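From: Marina Ververidis
To: letham-users
Subject: Re: [letham-users] Gripper closes early on shiny packaging

On a morning in November, Stergiou wrote:

> We have been running Letham 56 days now with the stock grasp
> planner and it is fine on boxes, tins and anything else with the
> decency to have corners. On wrapped food it closes too early, or
> on a bit of wrapper with no food in it. I have tried raising the
> depth confidence threshold, then lowering it, then putting it
> back where it was and going for a walk. Is this a perception
> problem or a control problem? And is anyone using the
> Eltolik force filter in anger?

Both, I'm afraid. I've spent much of the month on the same thing and can at least tell you which bits of my time were wasted.

Perception first. The depth camera doesn't like film packaging. Where the wrapper is clear you get the depth of whatever is behind it, or nothing, and where it's shiny you get a number that looks perfectly sensible and is wrong. The stock planner fits a box to all of this, and the box happily includes the crimped ends. To the planner, a crimp is a handle. To a gripper, it's a bit of plastic with ideas of its own.

Our test object is a nut bar, chosen after a long technical review of the kitchen cupboard. 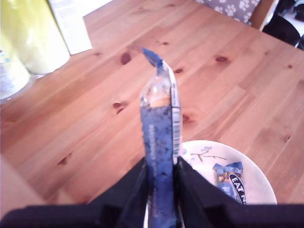 Bar held upright in the fingers, with the next one on the plate behind.

What helped was to stop fitting one box. I now split the point cloud along its long axis, throw away the slices at either end where the thickness drops off, and fit to what's left. There's a parameter called end_trim in the planner config which claims to do this. It is read, checked for being a positive number, and then never used again. I found that out by setting it to 3,498 and watching the planner carry on exactly as before. The patch is on my branch (trim-for-real) and I'll send it to the list properly once I've written the tests, so please nag me.

I also dropped the confidence threshold altogether for anything the segmenter marks as film. You were right to go for a walk. The camera is most confident on the highlights, where it is most wrong, so no setting of that number will save you. I use the table plane plus a minimum object height, which is crude and has given me far less trouble.

Plates are their own small misery. The rim gets merged into the object if your cluster distance is loose, and then the planner thinks it has been asked to pick up a very wide bar with a hole in its opinions. Fit the table plane, then run a second plane fit on what remains inside the plate mask, and only then cluster. If you skip the second fit you'll get approach poses that want to go through the china.

Now the early closing. The stock controller starts to close when the planned pose is within tolerance, and the tolerance is on position only. With two arms working over one plate that's asking for trouble.

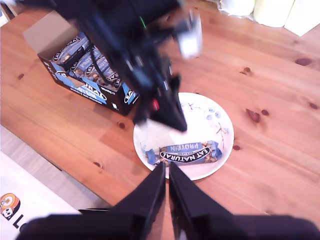

The planner treats the other arm as a fixed obstacle, taken from wherever its joints were when planning began, so any replanning halfway through nudges the target a little, the position check passes on the old target, and the fingers shut on the way in. Look in your log for "goal updated" followed by "close" with no "settled" between them. I had 126 of those in one log of 1,953 attempts, and I'd been blaming the wrapper for every one.

The fix is dull. Hold the close command until the goal id in the pose check matches the goal id in the planner, and put the wrist angle in the tolerance while you're there. It's eleven lines, four of which are the comment apologising for the other seven.

As for Eltolik: yes, I'm using it, no, not in anger, though we've had words. The default window is far too long for small things. By the time it has decided that contact is real, the contact is old news. Shorten the window and switch off the automatic zeroing, or it will zero itself while holding the bar and then report that it's holding nothing at all. The manual says automatic zeroing is "recommended for most users". I have yet to meet one.

I haven't tried any of this with the Pradivura driver, which handles goal ids differently and may have the opposite bug. If anyone on the list runs it, I'd like to see a log, preferably with the timestamps left in this time.

Stergiou, if you send me your planner config and one bag from a bad run, I'll put it through my branch this evening. Just the one, please. The last person sent me everything and my disk is still sulking.

Marina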